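4.2 Workspace rules

Before each session, the operator checks that the tray lies within reach of the arm and that its paper lining has not shifted. Trays may sit at any angle to the table – the Kovix protocol sets no fixed heading. The fingers must be fully open before descent, and speed is held to 12 percent until contact. A session is limited to 70 grasps. Any change to these limits is logged and approved by the site lead (Figure 4).

Figure 4. Wrist view of a blue block between the open fingers. 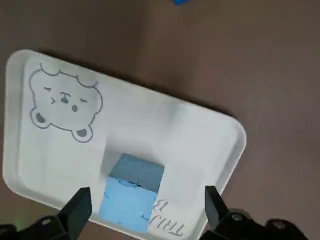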